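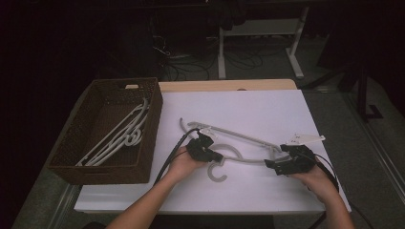 Page last changed: Apr 26, 2024, by W. Guerra

Clisbridge Garment Workroom, shared notebook
Entry: hangers, sorting and storage at the long table

Purpose of the entry

This entry records the sorting of the plastic hangers held by the workroom and the arrangement adopted for the long table. It replaces the short note made in February, which dealt only with the rail by the door and did not mention the baskets. Colleagues who keep a printed copy of the February note are asked to discard it.

Starting position

The workroom held hangers in three places: the rail by the door, the lower shelf under the window, and a carton that came with the Tamiru loan and was never unpacked. The carton was marked 100. It held 52 white hangers and 34 gray ones. No packing slip was found, and the difference has been reported to the Tamiru office in writing. Until a reply is received the figure in the stock book is to remain as counted, with the figure on the carton in brackets beside it.

White and gray hangers had been mixed on the rail for a long time. The two kinds do not sit together well. When a mixed handful is lifted the hooks catch, and the garment at the end of the rail is usually the one that is pulled to the floor. Two linen jackets were marked in this way over the winter and had to be pressed again before they could be sent out.

Arrangement of the table

The white board is laid over the wooden top and covers most of it, leaving a strip of the wood bare along the far edge. The brown woven basket stands on the left and holds white hangers only. They are stacked lying down, with the long bars running the same general way and the hooks together toward the right side, so that a hanger can be taken up by the hook. The gray hanger under inspection is laid flat on the board, to the right of the basket.

The basket is to be placed with the handle slot at the far end. An earlier trial with the basket turned across the table took up too much of the board and was given up the same afternoon.

A second basket for the gray hangers has been requested from Kirness. The one first supplied was too short for the bars and has gone back. In the meantime gray hangers that have passed inspection are to be kept in the Tamiru carton on the lower shelf.

Inspection

Each hanger was handled on the board before being put away. The points checked were as follows.

Hook: no flat spot on the inside of the curve, and no whitening at the base where it meets the body.
Bar: straight when laid on the board. A hanger that rocks is set aside.
Curved ends: smooth to the finger. A burr at this place will draw a thread from knitwear.
Seam: the molding line is felt along its full length, first with the thumb and then with a scrap of lining silk.

The silk test was suggested by the Cuvov studio and is slower than the thumb alone. It found several rough seams that had been passed by hand. It is retained for every hanger intended for silk, viscose or fine knit, and may be left out for coats.

Rough seams were eased with 600 grit paper, used damp, and the hanger wiped and dried before it was tested again. Coarser paper should not be used. It was tried on one gray hanger and left the surface worse than before. That hanger has been kept in the drawer as a reference and should not be returned to the rail.

Hangers with whitening at the base of the hook are not to be repaired. They are to be put in the plastics bin, and the stock book corrected on the same day.

Observations

The gray hangers are easier to see against the white board than the white ones. For the white hangers the desk lamp was moved low and to one side so that the seam threw a shadow. A sheet of dark paper on the board was also tried and gave a better result for the hook, though it slid about. Colleagues may use either method. If the dark paper is preferred it should be taped at the corners with the low-tack tape and not with the brown parcel tape, which lifts the surface of the board.

Placing the hangers in the basket one at a time takes longer than dropping them in by the handful. The time is recovered when they are taken out. A stack with the hooks on one side comes apart cleanly; a stack with hooks on both sides has to be lifted out whole and separated on the table.

The basket should not be filled above its rim. When it was overfilled the top hangers slid onto the board and were mixed with pieces not yet inspected, and the whole group had to be checked a second time.

The weave of the basket is rough in places. Garments are not to be laid over it, including for a moment while a label is being written.

Outstanding

The rail by the door still carries both kinds. It will be cleared from the left when the present fittings have gone out, and refilled with white hangers only. Gray hangers will then serve the inner rail, where the coats are kept.

The reply from Tamiru concerning the carton is awaited.

Kirness has been asked for the inside length of the next basket size before the order is placed. The measurement should be compared with the bar of a gray hanger laid flat, hook included, and entered here.

The label for the basket has not been written. The wording agreed is "White, inspected". It should be tied through the handle slot with cotton tape, and no adhesive is to be used on the weave.

Any colleague who continues the work before the next entry is asked to add initials and the number passed to the stock book, and to leave rejected pieces on the window sill for W. Guerra to look over.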